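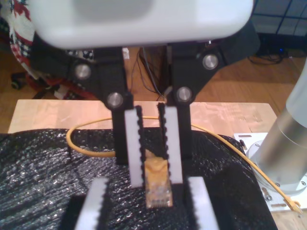 VALTMONT, December 14, 2022 - Adwood, a regional supplier of fixed-line internet service, has finished moving its Valtmont customers from copper to fiber. The work began in August and covered 1682 homes and businesses. Copper service in the town will be switched off in stages, street by street.

The new network is run from seven street cabinets linked in a ring. If one link fails, traffic is sent the other way around. Cable ducts were supplied by Vanags, which also handled road repairs along the route. 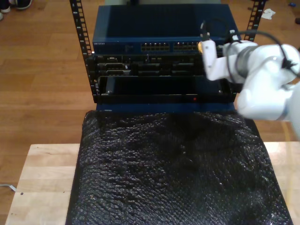
Standard home plans start at 200 megabits per second in both directions. Customers who have not changed plans keep their current monthly price and phone number. Older alarm panels and fax lines may need an adapter, which can be ordered from Adwood free of charge.

Billing for the new service is handled through Fiso, the company's online account system. Paper bills remain available on request. Adwood plans to extend the network to a further 4000 addresses outside the town limits, subject to permits.

Press contact: Adwood Media Office, Valtmont

Recent releases
Adwood opens service counter in Valtmont
Fiso account system: planned maintenance
Vanags named duct supplier for fiber route

This site uses cookies to measure visits. Accept | Manage settings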